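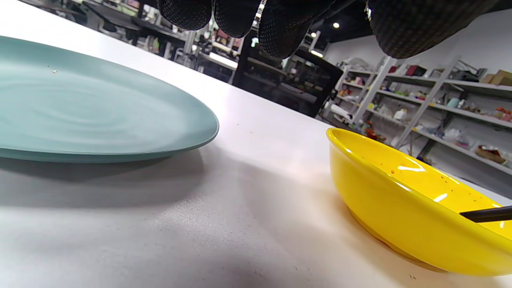 Hand-held gripper: setup, care and repair FAQ

Kept by Aurelia Hofstetter for people using the dish-handling bench. Last gone over in February. If something here disagrees with the vendor's manual, try it both ways and tell me which one held up. I have stopped assuming it will be the manual.

Do I really need to check the camera every time?

Yes. The camera sits on a bracket held by two screws, and those screws creep. The Gindholm bracket is sold as "set and forget." I set it, I forgot it, and we threw away 193 recordings. Put the gripper in the cradle, open the live view, and compare it with the reference print taped inside the cabinet door. If the fingertips don't line up with the print, loosen, nudge, tighten, look again.

What height should I start from?

Low. For plates and bowls the camera should see the counter nearly edge-on at the moment of approach, with the near rim of the dish clearly separate from the counter behind it. People like to start high because it gives a nicer view. It also teaches nothing about getting a fingertip under a rim.

Does the calibration wizard work?

It finishes. I wouldn't go further than that. The Okham software shows a green check mark when it has enough frames, and it has shown me that same check mark with the lens cap half on. After the wizard, close the fingers on the steel gauge block and read the width. If it's off by more than the tolerance on the card, run it again. Two bad runs in a row usually means the finger linkage is loose and the software has nothing to do with it.

Can I use shiny dishes?

You can, and you should expect trouble. A glossy bowl picks up the ceiling lights as hard white spots, and the tracker likes to grab one of those spots and follow it around. A matte plate on the same counter is far better behaved. The release notes claim glare handling was improved. I ran the old version and the new one back to back and could not tell you which was which. Lock the exposure by hand before you record and leave auto off.

Do the dishes have to be clean?

Depends on the task sheet. For clearing and scraping tasks, food residue in the bowl is fine and a spotless bowl is less useful. For calibration, use clean ones. Either way, keep sauce off the fingertip pads, which turn slick with a thin film of oil long before you can see it.

How do I clean the pads?

Damp cloth, a drop of dish soap, second damp cloth, air dry. No alcohol. The Goossens pads list alcohol as safe, and ours went stiff and started to crack at the edges. Goossens said this was normal wear. Maybe so. The set I wash with soap is still on the gripper.

Should I wipe the counter between takes?

Wipe it between dishes. Crumbs get into the finger slides, and a speck in the slide feels exactly like a worn bearing. Before you order a bearing, blow out the slide.

Can I wear gloves?

Textured work gloves are fine and most of us wear them. Keep your free hand out of the space over the dish unless the sheet asks for it. If a hand does wander into view, note the take number and carry on. We sort those out later.

The gripper closes but won't hold a bowl rim. What now?

In this order:
Check the pads for grease.
Check that both fingers close to the same center line.
Check the return spring for a stretched coil.
Swap the pads.
If it still slips, tag it and leave it on the repair shelf. Please don't tighten the trigger cable to make up for it. That hides the fault and wears out the cable.

How long do the trigger cables last?

Allanus rates theirs in pull counts that I have never come close to. Our longest-lived cable logged 1091 takes before it frayed, and the worst one went after 14, though I suspect it was routed wrong. Look at the last inch before the clamp. One broken strand means replace it.

Do I have to clear the shelves in the background?

No. Clutter behind the counter is left alone on purpose. What matters is that you don't rearrange it halfway through a set.

Is the new firmware worth installing?

Not yet. I want to see it get through a full set without dropping the width signal. Until I post otherwise, press "Later" when it asks.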